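Sollar Manipulation Club – Frequently Asked Questions

Last updated August 1, 2024

General

What does the club do?

Members teach a pair of table-mounted arms to handle household objects and toys. Most of the work is teleoperation: a member drives both arms through a task, the run is logged, and the logs are used to train a policy. The rest is maintenance, calibration and sorting out bad logs.

Who can join?

Any student enrolled at Rarnivden, in any department. Places are limited to 15 per term. If more people sign up, returning members go first and the remaining places are drawn by lot.

Do I need to know how to program?

No. Operators need a steady hand and the safety session. Members who want to work on training should be able to read and edit a short Python script. Toshiko Onishi runs an introduction for those who can't yet.

What does it cost?

Nothing for the first term. After that there is a fee of 84 dollars per year, which goes to fingers, cables and fasteners.

The table

How is the table set up?

Two arms work over one shared tabletop. Objects go in the area both grippers can reach. Items that are not part of the current task may stay on the table, and for most tasks we prefer it. A policy trained on a bare surface tends to fail as soon as someone leaves a cup nearby.

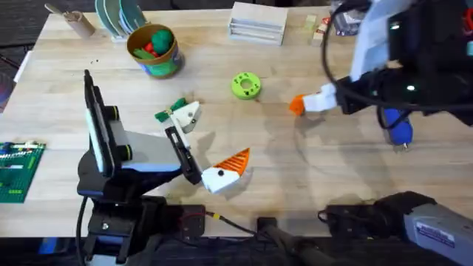 Object positions are changed between runs. Move the target object by at least a hand's width and turn it if it has a clear front. Background items can be moved less often, every ten runs or so. Do not tape anything down.

Why do the fingers have orange tips?

The tips are a softer part fitted to a rigid white finger. They wear out first and can be replaced without taking the finger off its mount. Check the ribs before each session. If a rib is torn, change the tip and write it in the log.

Can I bring my own objects?

Yes, within limits. No glass, no liquids, no powders, nothing with a blade, and nothing over 200 grams. Toy food, building bricks and plastic dishes all work well. Thin flat objects are hard to pick up and should be left for later in the term.

Recording

How many runs does a task need?

The club target is 2000 runs per task, shared among all operators. Simple pick-and-place tasks begin to work well before that. Tasks that use both arms usually need the full number.

Should I delete a failed run?

No. Mark it as failed and keep it. A run is deleted only if the logger stopped early or a person reached over the table while the arms were live.

What counts as a failed run?

Each task sheet states the end condition. If the end condition is not met when the operator releases the controls, the run has failed, even if the object was handled well up to then. A dropped object that is picked up again and placed correctly is a success – mark it "recovered" in the notes field.

One arm drifts from its commanded position. What should I do?

Stop, park both arms and run the joint check. If the error is at a single joint, look for a loose horn screw. If it is at every joint, the zero offsets have been lost and the arm must be recalibrated. Do not correct for drift by hand while recording.

Safety

Who can switch the arms on?

Anyone who has passed the safety session, provided a second member is in the room. The second member stays within reach of the stop button.

Where should cables run?

Along the arm and down behind the base, with enough slack for full wrist rotation. Turn the wrist to both limits before the first run and watch for snags.

Competition

Does the club compete?

Yes. We enter the Itach student challenge in the two-arm class. The team is chosen from members who have finished one full term. Rules and task sheets are in the shared folder under Stamatopoulos, the name of the practice task set.

Who do I contact?

Lowri Gwynne for membership and bench bookings. Toshiko Onishi for software accounts and anything to do with the logs.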